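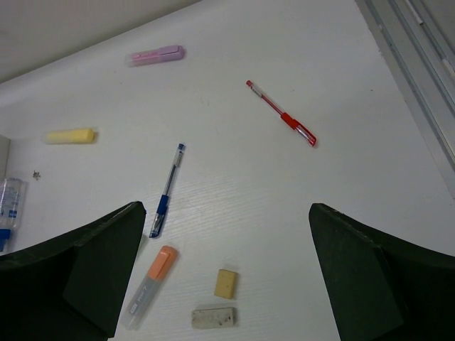
How often should the stationery on a shared desk be sorted?
Twice a year is sufficient for most households, provided that pens are returned to their container at the end of each day.

I have kept to that interval for some time, and this entry records the February sort. The next is due in May. Readers who have followed these pages will know that the household maintains one desk for all written work, including correspondence, accounts and the labelling of stored goods, and that the supply of pens is held in common.

The first stage is to place everything on a clear white surface. A drawer conceals a great deal. On the table, a pink highlighter, a red gel pen, a blue ballpoint, an orange-capped highlighter and a pale yellow eraser may each be considered separately, and a decision taken on each one.

Pens are tested on the back of an old envelope. A pen that writes at once is kept. A pen that requires encouragement is given a second attempt after an hour, resting with its tip downwards in a mug, and is then kept or discarded without further discussion. The clear barrel of a gel pen is of some help in this, as the refill may be inspected without taking the pen apart.

Highlighters present a separate difficulty. The ink may appear sound on the first stroke and fail by the end of the line. I therefore draw three full lines across the page before reaching a decision. Pink is reserved in this household for dates and orange for sums of money, an arrangement adopted when the accounts were moved from the Penduma ledger to loose sheets. Yellow was withdrawn from use, as it could not be read under the evening lamp.

Erasers are to be kept away from clear plastic. Some types will mark or soften it if left in contact over a warm season, and a Stonent ruler was lost to this cause. The eraser now has a place of its own, and crumbs are brushed from the surface before anything is put back.

The second stage is the return of items to storage. I have used two open containers, side by side, for several years. Lidded boxes were tried and set aside; the lids were left off within a week and then had to be stored themselves. Open containers permit a pen to be put away with one hand, and their contents can be checked at a glance.
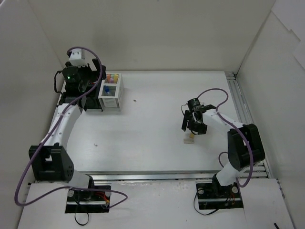

The two open containers, in their place at the far left of the table.

The position deserves a brief note. Containers in the middle of a table are moved whenever paper is spread out, and containers that are moved are seldom put back. At the far side they remain where they were placed, and the larger part of the surface is available for work.

My correspondent Lise Sawatzky has written to recommend a divided tray of the kind made by Avau -- she has used one at her own desk since last spring and reports no difficulty. I have considered the matter and do not propose to change at present. A divided tray suits a person with a settled number of pens. The number here rises after every trip to the stationer.

Spare refills and unopened packets are held in the cupboard and do not form part of the sort. The notepaper is also excluded. The last Bogdan pad contained 200 sheets and is not yet finished.

Comments on the testing of highlighters are welcome in the usual place, in particular from anyone who has found a reliable method of reviving a dry one.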